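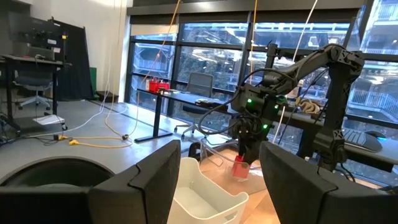

Window Room, Ground Floor

The long dark desk by the windows, with the mesh-backed chair behind it. The white bin is out on the floor in front.

About this gallery
This page belongs to the office pages for our building in Nonduvthorpe. We moved here from Prondstead in February, and people at the old address asked what the rooms were like before they picked a place to work. The window room went up first. The workshop and the kitchen will get their own pages.

The building is called Skurell, after the company that put it up. The floor plan in the lobby still uses the old room numbers. The window room is marked 50 on that plan.

The windows
The glass runs from floor to ceiling, split into tall panes by black mullions. This was the main reason we asked for the room. In the morning it is bright enough to work without the overhead lights until well after ten. In the afternoon you may want to turn your monitor. Blinds have been quoted at 620 for the whole wall and are not ordered yet.

The desk
It came with us from Prondstead and went against the window side on the first day. The T-shaped leg has a flat foot, so it stands fine on this floor without pads. Florian Reisinger measured for a second one to match and found that it would block the door, so there will be one long desk in here and no more. The quote for the second was 1,333, and that money has gone to shelving in the workshop.

The keyboard and mouse are at the right-hand end. Please leave them there. If you need to work from the left end, bring your own and take them away with you afterward.

The red caddy
It sits at the left end of the desk and is for small items that get used every day. Anything that has been in there for a month without being touched goes to the workshop drawers. Cyrill Tanner sorts it on Fridays. If you are missing something small, ask him before you order a new one.

The bin
White plastic, rounded corners, thick rim. We have several of these, and they move between rooms. They are for parts and loose pieces, and they should not be used for trash. The trash can is in the hallway next to the Leitner cabinet.

Cables
Coil them when you finish. A coiled cable can stay on the desk overnight. Power strips are still on the list, and until they come, check where your cord runs before you push the chair back.

Using the room
No booking is needed for the desk. For a full day, write your name on the sheet by the door so that others can plan. The door code is the same as for the workshop. The last person out at night checks that the chair is pushed in and the floor by the windows is clear for the cleaners, who start at that side.

Corrections to this page can go to Florian.

Page updated May 1, 2026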